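A casa que aprende a ficar fresca

Quem cresceu numa casa de pedra sabe reconhecer, mesmo de olhos fechados, o momento em que se passa da rua para dentro. É um arrefecer que começa nos braços e vai descendo, acompanhado por aquele cheiro a cal, a lenha velha e a maçãs guardadas que nunca encontrei em mais lado nenhum. Passei boa parte da infância numa dessas casas, numa aldeia onde em agosto se fechavam as portadas às nove da manhã e só se voltavam a abrir quando o sol já ia atrás do monte, e confesso que durante anos achei tudo aquilo uma mania dos mais velhos.

Voltei a pensar no assunto em Kistum, onde passei uma temporada em casa de amigos que se meteram (com mais coragem do que dinheiro, dizem eles) a recuperar um casarão fechado havia 16 anos. O telhado tinha cedido numa ponta, havia uma figueira a crescer dentro da cozinha e as andorinhas tinham tomado conta do corredor. As paredes, essas, estavam praticamente como as deixaram.

A primeira coisa que lhes aconselharam foi forrar tudo a placas e pintar de branco. Resistiram, e ainda bem! Uma parede grossa precisa de respirar, e o reboco de cimento que tanta gente aplicou nos anos setenta prende a humidade lá dentro até a tinta começar a cair às lascas. Gastaram um inverno inteiro a picar esse reboco, à mão, um quarto de cada vez, com mantas penduradas nas portas para o pó não ir dormir com eles.
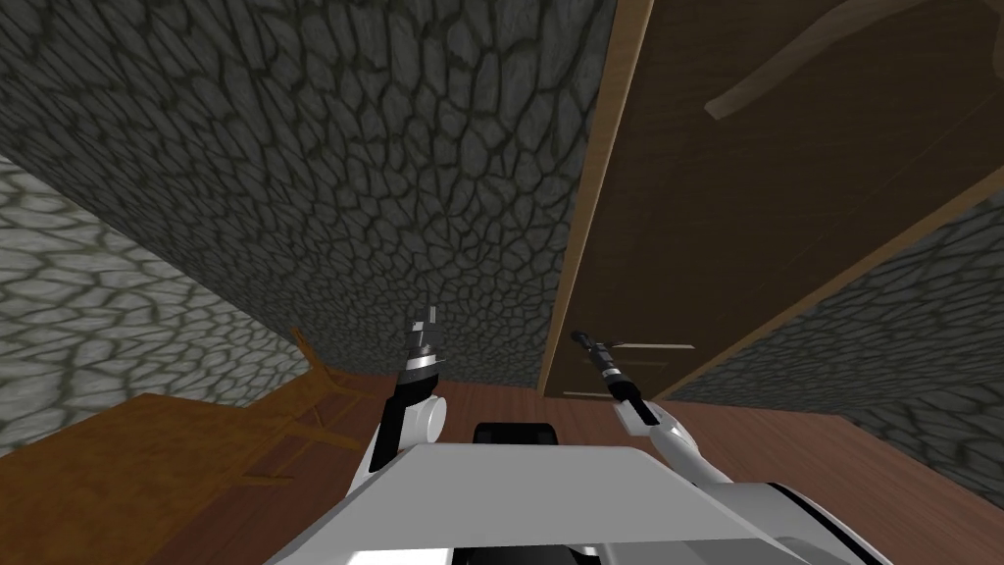
Depois veio a argamassa de cal, que é uma conversa longa e que cada pedreiro tem à sua maneira. O que trabalhou em Kistum encomendava a cal à Abella, uma pequena casa de materiais a meia hora dali, e deixava-a repousar em tinas tapadas durante semanas, a resmungar sempre que alguém levantava a tampa para espreitar. A conta final da cal e da areia ficou em 3330 euros, um pouco acima dos 3000 que tinham posto de lado, e a diferença saiu do orçamento dos candeeiros. Jantámos muito tempo à luz de uma gambiarra presa a um prego, o que não fez mal a ninguém.

As portas deram outro tanto que falar. Havia quem as quisesse novas, leves, com vidro, e havia quem defendesse as antigas até ao último parafuso. Ganharam as antigas. Foram para a Dakari, uma oficina de carpintaria onde ainda se desempena madeira com paciência e grampos, e regressaram em novembro, a tempo das primeiras chuvas, com as dobradiças oleadas e as mesmas marcas de sempre junto ao fecho.

Ora, o que mais me encanta nestas casas é que pedem alguma coisa a quem lá vive. É preciso abrir as janelas de madrugada, fechar as portadas antes do calor, acender a lareira um dia antes de chegarem visitas. Ao fim de umas semanas já ninguém pensa nisso, e eu própria dava por mim a atravessar o corredor às sete da manhã, descalça, a escancarar tudo para deixar entrar o ar da noite.

A factura da electricidade do primeiro ano ficou por volta de 498 euros, e os meus amigos mostram-na às visitas com o orgulho de quem mostra a fotografia de um neto. Falta-lhes ainda acabar o sótão, arranjar o tanque e decidir o que fazer à figueira, que foi transplantada para o quintal e este ano deu os primeiros figos. Comi três, encostada à parede da sombra, com a pedra fresca nas costas.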